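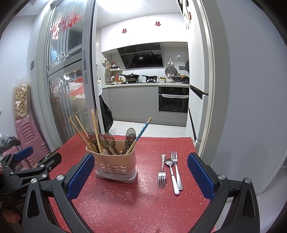 Chapter 7
Care and Adjustment of the Two-Jaw Hand Gripper

Chapter Objectives

After completing this chapter, the student will be able to:
Identify the wearing parts of a two-jaw hand gripper.
Inspect, clean, and replace the finger pads.
Check jaw alignment and correct it at the hinge.
Complete a service record in the form used in this course.

7.1 Introduction

Chapter 6 treated the gripper as a finished tool and dealt with its use. The present chapter deals with its upkeep. The unit studied is the Plalier hand gripper, which is carried by an operator and shares its jaw design with the arm-mounted version covered in Chapter 9. Its two black jaws face each other, and each carries a blue textured finger pad on its inner side. Silver screw heads are set into the jaw bodies.

Household objects make heavy demands on these parts. A fork with an embossed handle, a thin chopstick, and a plastic spoon each meet the pad over a different area. A jaw that is slightly out of line may hold a wide object well and still drop a narrow one. For this reason the alignment check in Section 7.4 is always made with flatware.

7.2 Service Intervals

The Lullton training shop follows a fixed schedule. Pads are inspected every 600 closing cycles and cleaned at the same time. The linkage is examined at every second inspection. Pads are replaced in pairs, even when only one shows wear. A new pad set against an old one shifts the closing point away from the center line.

The cycle count is read from the Cao logger and entered in the service record before any work begins. In the sample record at the end of this chapter, dated September 17, 2026, the count at the start of service is 1,738. The previous entry, made in February, reads 992. The student should note that the interval was exceeded and that the record says so plainly.

7.3 Before Starting Work

Disconnect the logger. Open the jaws fully and set the gripper on a clean, flat surface with good light. Keep removed screws in a covered tray, sorted by side. Screws from the left jaw are returned to the left jaw.

Do not use oil on or near the finger pads. Wipe them with a damp cloth and allow them to dry in open air. A pad that remains slick after cleaning is to be replaced.

Key Terms

Closing point: the position at which the two pads first touch.
Finger pad: the replaceable gripping surface on the inner side of a jaw.
Linkage: the connected bars that carry motion to the jaws.
Pad set: 2 pads supplied and fitted together.

Students using the Karnance workbook should complete the first worksheet for this chapter before reading Section 7.4.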